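Chapter 5
Storing Small Goods: Baskets, Bins and Open Shelves

In this chapter you will learn
how the container changes the way people look for a thing
why open storage and closed storage have different costs
how to plan a small storage wall before you buy anything for it

5.1 The shop in Osonthorpe

When Deolinda Antunes took over a repair shop for sewing machines in Osonthorpe, she received with it 2311 small parts, written by hand in one long notebook. The parts themselves were in cigar boxes. The boxes had no labels, and the former owner knew by memory which box held the bobbins and which held the screws. This is a very common situation. A storage system often lives in the head of one person, and when the person leaves, the system leaves too.

Antunes did not begin with new furniture. For 11 days she wrote down each part she had to search for and how long the search took. Only after this did she decide what should hang on the wall, what should go in drawers, and what could stay in a box under the bench.
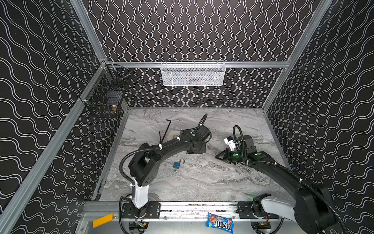 Her notes showed that most of the searching was for very few kinds of parts. These she moved to open containers at the height of the hand. The rest she kept closed – dust is a real problem for oiled metal – and gave each box a label on the short side.

5.2 Open and closed storage

We call storage open when the content can be seen or touched without moving a lid, a door or a drawer. Wire baskets, hooks and shelves are open. Closed storage asks for one more movement, and this movement is a cost that we pay each time. Open storage has its own cost, which is paid in cleaning and in the loss of order.

The Bestbridge method, which we use in the rest of this book, compares these two costs with 3 questions. How often is the thing taken? How much does it suffer from dust or light? Who has to find it, only the owner or also other people?

Key terms: open storage, closed storage, search time, reach zone

Before you continue, choose one drawer in your home or workplace and write a list of its content from memory. Then open it and compare. Keep the list – you will need it again in section 5.4.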